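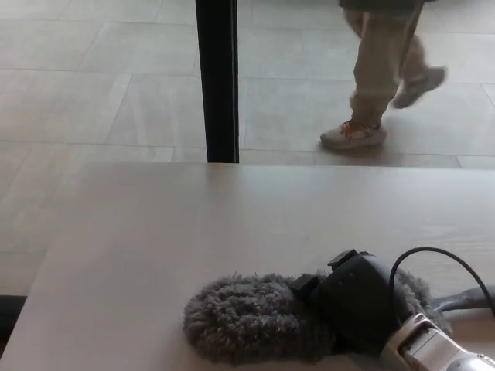
Außenaufnahmen: neue Regeln für Windschutz und Pegel

Für die Tonarbeiten im Flurnidar-Projekt gelten ab dem 3. März 2020 geänderte Vorgaben. Anlass ist die Durchsicht der Aufnahmen vom Dezember durch Dorothy Whiteley. Von 15 Interviews im Freien waren 4 nur nach starker Filterung für die Transkription brauchbar. In allen vier Fällen lag die Störung unterhalb von 300 Hz und stammte von Windböen, die am Mikrofon Druckschwankungen erzeugten und den Vorverstärker kurzzeitig übersteuerten. Ein nachträglich gesetzter Hochpass entfernt in solchen Fällen den tieffrequenten Anteil, die Verzerrungen im Sprachbereich bleiben erhalten.

Schaumstoff allein ist daher nur noch in Innenräumen zulässig. Im Freien ist ein Fellwindschutz zu verwenden, bei stärkerem Wind zusätzlich ein Korb. Der Fellüberzug muss straff sitzen und darf die Mikrofonkapsel nicht berühren. Verfilzte Stellen werden vor dem Einsatz trocken ausgebürstet. Nach Regen wird der Überzug abgenommen und bei Raumtemperatur getrocknet, nicht auf dem Heizkörper. Ein feuchtes Fell dämpft die Höhen deutlich und gehört nicht in den geschlossenen Koffer.

Der Trittschallfilter am Mikrofon bleibt bei Sprache eingeschaltet, bei Umgebungsaufnahmen ausgeschaltet. Die Stellung ist im Aufnahmeprotokoll zu vermerken. Der mittlere Sprachpegel soll bei minus 18 dBFS liegen, Spitzen bei höchstens minus 6 dBFS. Der Limiter im Rekorder dient nur als Sicherung. Spricht er wiederholt an, ist die Eingangsverstärkung zurückzunehmen und die betroffene Passage nach Möglichkeit zu wiederholen.

Zu jedem Aufnahmeort gehört eine Atmo von mindestens zwei Minuten, mit derselben Mikrofonposition und denselben Einstellungen wie beim Interview. In den Aufnahmen vom Standort Vosier fehlt sie durchgehend, der Schnitt musste dort mit kurzen Sprechpausen überbrückt werden.

Dateien werden in 48 kHz und 24 Bit abgelegt. Der Dateiname beginnt mit dem Ortskürzel, gefolgt von der laufenden Nummer. Umbenennungen nach der Übergabe an das Archiv sind nicht vorgesehen, Korrekturen kommen in das Feld »Bemerkung«.

Das überarbeitete Protokollblatt hat jetzt 13 Felder. Neu sind Windschutz, Filterstellung und Windrichtung zum Mikrofon. Ältere Blätter bitte nicht mehr verwenden. Fragen zum Blatt und zur Ausleihe der Windkörbe beantwortet Aisling Noonan.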